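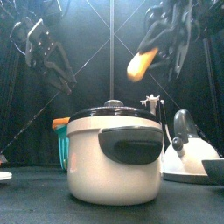

Haslam Robotics Club
Minutes of the January general meeting

Called to order 6:10 p.m., Room 31, Haslam building. Azra Radulović in the chair. Minutes of the previous meeting approved with one correction: the spare power supply is rated at 10 amps.

1. Kitchen task, two-arm station

The table layout for the Mondthorpe entry is now fixed. The pot with the black lid goes in the center. The kettle on its flat base goes to the right of the pot, with the dark bowl beyond it. The white plate goes at the far left. Small items may stand behind the pot. Tape marks will be added under the pot, kettle base and plate so that the layout can be restored after each session.

The right arm carries the orange-yellow piece. The left arm is assigned to the lid and has to take it by the knob. Discussion on whether the left arm should wait with its fingers open above the pot or return to its home position between moves. Waiting above the pot saves time but reduces clearance when the right arm crosses the center. Agreed to keep the waiting position for now and raise it by 10 mm.

The knob is small and round and the fingers slip if they close off center. Two proposals were heard: rubber sleeves on the fingertips, or a slower final approach. Sleeves to be tried first. If the sleeves change the finger width, the grip values for the right arm are not to be copied across.

2. Recorded runs

The log holds 430 runs. The target for the Mondthorpe entry is 500, all with the current layout. Runs made before the backdrop was hung will stay in the log but carry a separate label. Operators are reminded to enter the layout code before starting, as blank entries have to be sorted out by hand.

Operators also asked for a clear rule on when a run counts as failed. Agreed: a run fails if any item leaves the tabletop, if an arm touches the kettle, or if the operator presses stop. A second attempt at the same grasp is allowed and is to be noted.

3. Cables and frame

The cable on the left gripper needs more slack at the wrist. It is to be rerouted and tied in two places. The arms are to be powered down at the wall, not only in software, before anyone reaches over the table.

4. Software

Villitz branch merged. The Plalmont branch still drops the right arm's joint readings after a restart and is not to be used at the station until fixed. Configuration files are to be saved under the operator's initials.

5. Budget

Request for fingertip sleeves, cable ties and tape approved. Purchase of a second kettle deferred to the next meeting.

Actions
Tape marks on tabletop: layout group
Fingertip sleeves, fit and test: left arm group
Cable reroute: left arm group
Restart fault, Plalmont branch: software group
Entry form for Mondthorpe: A. Radulović

Adjourned 7:25 p.m.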